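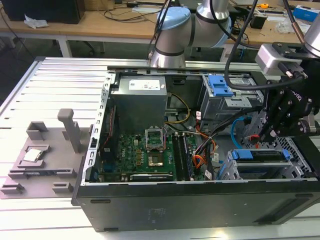 My Grandmother's Ring, Four Months Later

I picked it up yesterday! I have been typing with one hand all morning so I can keep the other one flat on the desk and look at it.

For anyone who came in after the spring posts, the ring belonged to my grandmother, Myung-ja Maeng, who wore it on her right hand for as long as I knew her. It is a plain yellow gold band, a bit wider than most, with a row of tiny sapphires set into a channel across the top. When it came to me it had two stones missing and a shank worn so thin at the back that I could bend it with my fingers (I did this once, by accident, and then put it in a drawer for a year because I felt so bad).

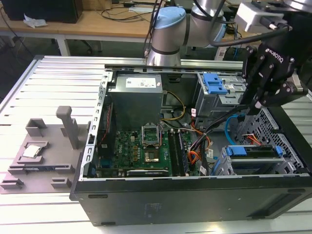

5 min read

I asked at three shops before I found the right one. The first wanted to melt it down and start over, which I'm sure would have made a lovely ring, and I was out the door in under a minute. The second was very kind but doesn't do channel work. Then my cousin Jong-dae Min told me to drive out to Flamville and talk to Divya Acharya at Yeom, a little bench shop with one window and a bell that sticks. I walked in with the ring in a pill bottle and walked out two hours later knowing more about channel settings than I ever expected to know, and wanting to know even more.

So, channel settings! If you've only ever had prongs, like me, it's a completely different idea. The stones sit side by side in a groove between two walls of metal, and each one rests in a little seat cut into the walls. There's nothing between one stone and the next. It looks so smooth, and you can pull on a wool sweater without snagging a thing. The catch is that everything depends on those two walls. If the ring gets bent out of round, even a tiny bit, the walls spread and the stones start to rattle. Divya held mine up to my ear and tapped it with a fingernail and I could hear them ticking. I had worn it to the grocery store that week. I felt a little sick.

The original row had 11 stones. Nine were still there, and one of those had a chip along the edge that you could only see under the loupe. We talked for a long time about whether to replace the chipped one. I kept it. It's in the fourth spot from the left and I like knowing where it is.

Matching the two new ones took the longest. Old sapphires that small are all over the place in color, some nearly black, some a kind of washed denim, and mine are somewhere in the middle with a hint of gray. Divya's stone dealer, Pankaj Tiwari, sent over a paper of 37 to choose from and we laid them out on white card next to the ring by the window. I thought they were all the same blue for the first ten minutes. Then my eyes got used to it and suddenly half of them were obviously wrong. What a great feeling! We got down to 8, then had to wait for a cloudy day and look again, and the pair we ended up with were ones I'd passed over the first time.

The shank was the other big job. She cut out the thin part at the back and soldered in a new piece of 14k, which I'd been nervous about because I thought the seam would show. I have looked for it with a flashlight. I can't find it. The color match is so close, and there's a softness to the old part where it's been worn down by somebody's hand that she managed to blend right into the new gold. She also left the inside alone where there's some engraving, mostly rubbed off. My uncle Byung-chul Min swears it says a date in August. I can make out one letter and maybe part of a second.

A few things I asked about that might help if you have an old ring in a drawer:

Sizing. A channel that only runs across the top can usually be sized at the back. If the stones go all the way around, it's a much bigger conversation, so ask early.

Cleaning. Warm water, a drop of dish soap, a baby toothbrush. I was told to skip the ultrasonic machine with old stones, and especially with my chipped one.

Checking it. Tap it next to your ear every month or so. Any ticking, take it off and bring it in.

The final bill came to $70 under the estimate, and I spent the difference on lunch in Gusdale on the way home, with the ring on, waving my hand around like somebody newly engaged.

I'm going to wear it every day – gardening excepted, Divya made me promise. Next up is the brooch that came in the same box, which has a pin stem held on with what I'm pretty sure is fishing line. I'll post about that one once I've worked up the nerve to take it in.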